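Woven baskets on a white table - do you line yours or leave them bare?
Bukunance Home Forum > Storage and Tidying
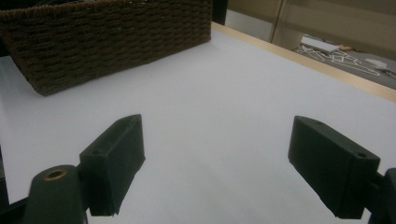 Ieva Krūmiņa
Bare, every time, and I will argue with anyone who says otherwise! A lining hides all the crumbs and bits of fluff until the day you finally lift it out, and then you wish you hadn't. If the weave is tight you lose very little through it anyway. What are you planning to keep in it, though? That would change my answer a bit, I suppose - wool is one thing and onions are quite another.

tablemouse
Thank you Ieva, I should have said. I've been having a slow and rather enjoyable sort-out of the back room over the winter, and the dark brown basket has ended up on the big white table with the pale wooden edge. I love the two together, the dark against the white, but I can't settle on what it's for. At the moment the front-runners are post and papers, or my mending. The top rim is a little bit fibrous and I do worry about it catching on things, which is why I started thinking about a cotton lining with a fold-over edge in the first place. My sister has them in all of hers and they look so pretty (she irons them, mind you, and I don't iron anything I'm not going to wear to a wedding).

hollyhock_jen
I'm on the lining side, sorry Ieva! Mending is exactly the thing that needs one. I kept tights and a loosely knitted cardigan in an unlined seagrass basket for most of a year and the cardigan came out with a long pull right across the front, and I had only put it in there for a button. An old pillowcase does the job perfectly well. You cut it down, box the corners, and leave enough at the top to turn over the rim. Two evenings in front of the television, and one of those was me unpicking a corner.

Piret Lepik
I wonder if you're worrying about the wrong end of it, tablemouse. It's the underneath I would look at. White tabletops are lovely but they do show every mark, and a woven bottom dragged back and forth over one will dull it in time. We had a white desk from a shop called Lunow when we moved here and there was a sort of grey haze in one corner by the second summer, just where the basket lived. I put felt under everything now. It costs next to nothing and you can cut it with kitchen scissors.

tablemouse
Oh, now I hadn't thought of that at all. Is it stuck on, the felt, or just laid underneath?

Piret Lepik
Just laid underneath, cut a finger's width smaller than the basket all round so you don't see it. I did try the sticky sort and it wouldn't hold to the weave, there's hardly anything flat for it to grip. A few stitches through the bottom strands will keep it in place if you move the basket a lot.

Ieva Krūmiņa
Felt I have no quarrel with. But a pillowcase over the rim, Jen! You buy a basket for the look of the weave and then cover up the nicest part of it. For the catching, go round the rim with small sharp scissors and take off the loose ends, then rub it over with a barely damp cloth. I do mine every July when the windows are open and the whole lot of them go out on the step for an airing.

hollyhock_jen
You can have the lining stop just short of the rim, you know, with a few tacking stitches. It doesn't have to be a frilly affair. And trimming only helps until the next strand works loose, in my experience.

grumbling_roy
Can I put in a word against the basket on the table altogether? I know that isn't what was asked. We had one on ours for post and it was full inside a week, and it stayed full, and when my wife finally tipped it out there were 326 bits of paper in it (she counted them, to make a point, and the point was made). A table you can sit down at is worth more than anywhere to put a leaflet. Ours went on the shelf by the door after that and things have been much more peaceful.

tablemouse
Roy, that made me laugh out loud, and then I went and had a look at my own pile and stopped laughing. I think you've talked me out of post. Mending it is, in that case, and I'd still like it on the table, because the light is good there and if it goes on a shelf I know I shan't touch it until Easter.

pennyfromthehill
Hello all, I mostly just read this section but I have strong feelings about mending baskets! Put the sewing box inside with it, so you can't say you have to go and find the needles. I set myself around 10 minutes after supper and it does come down, slowly. If anyone wants ready-made liners, Narnemik used to do plain ones in a few sizes, but measure the inside and not the outside, as the walls of these are thicker than you'd think. I got that wrong and ended up with a very roomy liner that now holds pegs.

hollyhock_jen
Plain liner, stopping short of the rim, felt underneath. Surely even Ieva could live with that?

Ieva Krūmiņa
I could visit it, Jen. I couldn't live with it.

tablemouse
I'm going to try it bare with the felt for a month, with the cardigans in a cotton bag inside, and if I get a single pull I'll dig out a pillowcase and report back to Jen. Piret, what thickness of felt did you use?

Piret Lepik
3 mm, the grey wool sort. The thinner one rucks up.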